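Waltia Kitchen Task Pack: Range and Cooktop
Product page, revision of 27 November 2025

The Kitchen Task Pack is a set of simulated household chores for evaluating mobile and fixed-base manipulators. The Range and Cooktop module covers the controls and surfaces of an electric range. It is sold separately or with the Sink and Cabinet modules.

Scope

The module contains 16 tasks in three groups: turning burners on and off, moving cookware between burners, and opening and closing the oven. Each task is supplied with 230 kitchen layouts. Cabinet color, backsplash, countertop clutter and range model vary between layouts. The burner that must be operated is named in the written instruction, and the policy has to match it to the correct knob.

Knob tasks remain the most difficult group. A burner knob is small, it sits close to its neighbors, and the fingers can hide it from the wrist camera during the approach. Policies that open cabinets reliably often turn the wrong knob, or touch the right one and stop short of the required angle. Cookware tasks are easier, except where the handle is tall or the target burner is at the back.

Views from one layout, with a kettle on the front-right burner in the two wider ones and the knobs close up in the other:

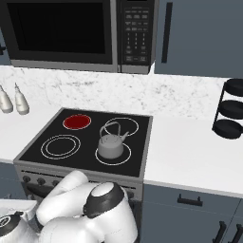
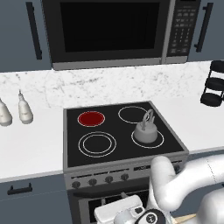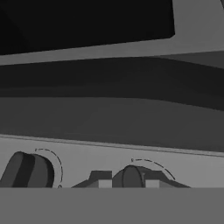
Scoring

A task is scored on the final state of the range. For burner tasks, the target knob must be past its threshold angle and every other knob must be within tolerance of its starting position. Contact with cookware is logged but does not fail the run unless the item leaves the cooktop. The default limit is 640 control steps. Partial credit is available as an option and is off by default.

Current performance

Results from our own baseline policies do not support unattended use of a real stove. The best baseline completes single-knob tasks in most layouts it was trained on and loses about a third of that rate in new ones. Two-step tasks, such as moving a pot and then switching off the burner under it, are well below that. Buyers planning a home product should treat these figures as a lower limit on the work remaining. Heat, grease, worn markings and stiff knobs are not modeled.

Yuzuki Matsuda maintains the knob models. Joint friction and detent values were revised in September after customers reported that knobs turned too freely under light contact. Scores obtained with the earlier values should not be compared with current ones.

Supplied items

Layout files, task definitions, scoring scripts, baseline weights and 3 sets of scripted demonstrations. Robot models are not included. An adapter for Clendix arms is available on request.

Licensing

One license covers one site. Academic licenses exclude the baseline weights. For quotations and evaluation copies, contact Sibusiso Pretorius at the Clestedcombe office.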